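# Erstead Technical College open day, robotics wing

I went up to Erstead in January with Brodie Ashby, who teaches the same second-year class I do and wanted to see how another school runs its student projects. We took the early train and were at the door by ten. The robotics wing is on the second floor of the Magnusson Building, past the welding shop. Signs were poor and we went up the wrong stairs first.

The department has 166 students, and 11 projects were on show. Most were what you would expect from a second-year group: line followers, a sorting belt, a greenhouse cart that waters by weight. The sorting belt was down for most of the morning with a bad sensor. The two students running it took it apart while people watched, which I found more useful than a working demo.

We spent the most time in room 102, with the Delau project. Delau is a team of students working on taking old office computers apart with a robot arm. The college replaces its desktops in batches, and the team gets the old ones. Their goal for the year is modest. They want the arm to reach into an open case, find a cable or a drive, and get hold of it without damaging anything else. Screws and heatsinks are left for next year.
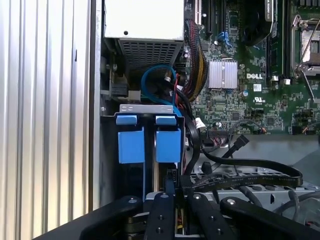 *Gripper at an open Dell workstation, Delau project, room 102.*

The students said cables are the hard part. A drive sits where the drawing says it sits, but a cable lies wherever the last person left it -- and a desktop has plenty of them. They keep a log of every attempt, good or bad, and the log was on the bench for visitors to read. Brodie copied down the column headings for our own class.

Grading is half for the log and half for a short talk at the end of term. There are no points for the robot finishing the job. I asked if that made people lazy, and the student at the bench said the talk takes care of that.

Lunch was soup and bread in the canteen. In the afternoon we sat in on planning for the Stumberg Cup, a contest between colleges held each spring. Erstead is sending one team, and the meeting was mostly about transport and who would carry spare batteries. The cup rules allow 12 minutes per run this year, and the team thought that was too short to include a restart.

Coats can be left in the room by the front desk. The last direct train back leaves at 5:40, and we made it with a few minutes to spare.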